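Grornholm 공정 용어 병렬 말뭉치 데이터 카드

버전 2, 배포일 2024년 8월 6일
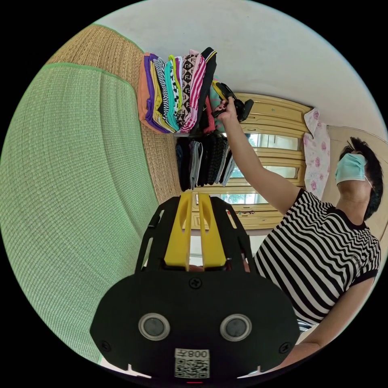
그림 1. 격자형 검은색 프레임과 노란색 그리퍼 핑거 두 개. 본체에 QR 코드 라벨 부착.

개요
Grornholm은 제조 현장 문서에서 추출한 한국어-독일어 병렬 문장과 용어 목록으로 구성된 텍스트 말뭉치이다. 문장 쌍 2,882개와 표제 용어 500개를 포함한다. 기계번역 평가, 용어 일관성 검사, 번역 메모리 초기 구축에 사용할 수 있다. 학습용으로 단독 사용하기에는 규모가 작으므로 일반 도메인 말뭉치와 병용할 것을 권장한다.

원문 출처
문장은 Riditz와 Vanags가 제공한 설비 취급 설명서, 점검표, 부품 목록, 안전 고지문에서 추출하였다. 문서 수는 61건이다. 제공 문서는 모두 배포 허락을 받은 판본이며, 개정 이력과 결재란은 추출 대상에서 제외하였다. 표 안의 텍스트는 셀 단위로 분리하였고, 한 셀에 두 문장 이상이 있으면 문장 단위로 다시 나누었다.

파일 구성
pairs.tsv: 병렬 문장. UTF-8, 탭 구분, 머리행 있음.
terms.tsv: 표제 용어와 대응어, 품사, 비고.
docs.tsv: 문서 식별자와 문서 유형.
LICENSE.txt: 이용 조건 전문.
CHANGES.txt: 변경 내역.

pairs.tsv의 열
id: 문장 쌍 식별자. 버전이 바뀌어도 재사용하지 않는다.
doc_id: docs.tsv의 식별자와 연결된다.
ko: 한국어 문장.
de: 독일어 문장.
direction: 번역 방향. ko-de, de-ko, unknown 중 하나.
align: 정렬 방식. auto 또는 manual.

전처리
유니코드는 NFC로 정규화하였다. 전각 숫자와 전각 괄호는 반각으로 바꾸었다. 단위 기호 앞의 공백은 원문을 따르며 통일하지 않았다. 부품 번호는 PARTNO, 전화번호와 전자우편 주소는 각각 TEL, MAIL로 치환하였다. 동일한 문장 쌍이 여러 문서에 나타나면 첫 번째만 남겼다. 한국어 문장이 같고 독일어 문장이 다른 경우에는 모두 유지하였다.

정렬 및 검수
1차 정렬은 Drukeck 정렬기로 수행하였다. 점수가 기준값보다 낮은 쌍은 검수자 두 명이 독립적으로 확인하고, 판정이 갈린 쌍은 삭제하였다. 점수가 기준값 이상인 쌍은 전수 검수하지 않았다. align 값이 auto인 행에는 부분 대응이 남아 있을 수 있다.

용어 표기 원칙
표제어는 원문에서 빈도가 가장 높은 표기를 따른다. 외래어 표기가 문서마다 다른 경우 이형을 비고란에 세미콜론으로 나열하였다. 예를 들어 '플랜지'와 '후랜지'는 한 항목으로 묶고 앞의 것을 표제어로 둔다. 독일어 명사에는 관사를 붙이지 않으며 성은 m, f, n으로 비고란에 적는다.

알려진 문제
안전 고지문의 정형 문구 비중이 높아 자동 평가 점수가 실제 품질보다 높게 나올 수 있다. 부품 목록에서 온 항목은 서술어가 없는 명사구가 대부분이다. 독일어 원문 일부에는 구 정서법 표기(daß, muß)가 남아 있으며 수정하지 않았다. direction이 unknown인 행은 번역투 분석에 사용하지 않는 것이 좋다.

버전 2의 변경 사항
2월 배포본에서 누락된 docs.tsv를 추가하였다. 줄바꿈 문자를 LF로 통일하였다. terms.tsv의 품사 태그 중 '명'과 '명사'가 섞여 있던 것을 '명사'로 정리하였다.

이용 조건
연구 및 내부 평가 목적으로 이용할 수 있다. 재배포 시 LICENSE.txt를 함께 포함하고 버전 번호를 명시해야 한다. 치환된 항목의 원래 값을 복원하려는 시도는 허용하지 않는다. 오류는 문장 쌍 id와 함께 저장소의 이슈 목록에 등록한다.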